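Handout 6: Teleoperated demonstration in simulation

Read before the lab. Bring the key sheet from Handout 5.

6.1 Terms

An episode is one recorded attempt at a task, from reset to the operator's stop command. A step is one entry in the episode: the wrist view, the joint positions, the gripper opening and the command sent at that moment. A demonstration is an episode the operator has marked as good. The three words are not interchangeable in your report.

In this course all demonstrations are given by remote control inside the Trilach simulator. Hand guiding, where the operator holds the arm and moves it through the task, is covered in Handout 8 and needs the physical arm.

6.2 The wrist view

The wrist view is rendered from behind the gripper, looking out past the fingers. The gripper body stays at the bottom of the image whatever the arm does, and everything else moves. New operators tend to read this as the world moving and steer the wrong way for the first few episodes. Use the fingers as the reference and drive the gap between them toward the target.

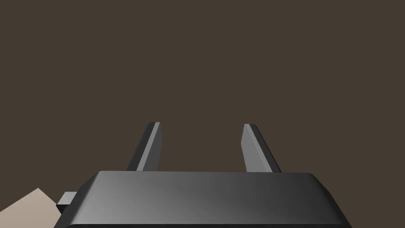 Depth is the main difficulty. A plain surface with no texture gives almost no cue to distance, and the fingers look the same over it at any height. Check the height value on the operator panel before descending. Do not judge it by eye.

Set the translation gain to 100 for travel and reduce it before the final approach. The Saavedra controller has a dead zone near center, so very small stick movements are ignored. If the arm does not respond, increase the deflection slowly.

6.3 Approach

Open the fingers fully before entering the space near the object. Align first, then advance. Correcting sideways while advancing is the most frequent cause of contact with one finger only, and the learned policy will copy it.

For tall or open-framed objects, pick the part to be grasped before moving. A lattice has gaps, and a finger can pass into one without any contact being reported. A narrow section is easier to straddle than a wide one and leaves more room for error on both sides. Objects behind the target may show through it in the wrist view. Ignore them until the target is between the fingers, then check that the path out is clear.
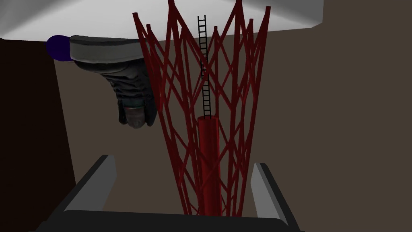
Close the gripper in one continuous command. Repeated opening and closing produces steps with nearly identical views and opposite commands, and a policy trained on them will hesitate at the same point.

6.4 Recording limits

An episode is stopped automatically at 725 steps. Most tasks in the Flevico set can be finished in 200. Pauses at the start are trimmed by the recorder; pauses in the middle are kept and have to be removed by discarding the episode.

The shared buffer holds 4,000 steps per group. Export to Skondness before it fills, as the oldest episode is overwritten without a warning.

6.5 To hand in

One exported file per group, with rejected episodes included and marked as such. Add a short note giving the gain used for each phase and the reason for each rejection. "Bad grasp" is not sufficient; state which finger made contact first and at which step.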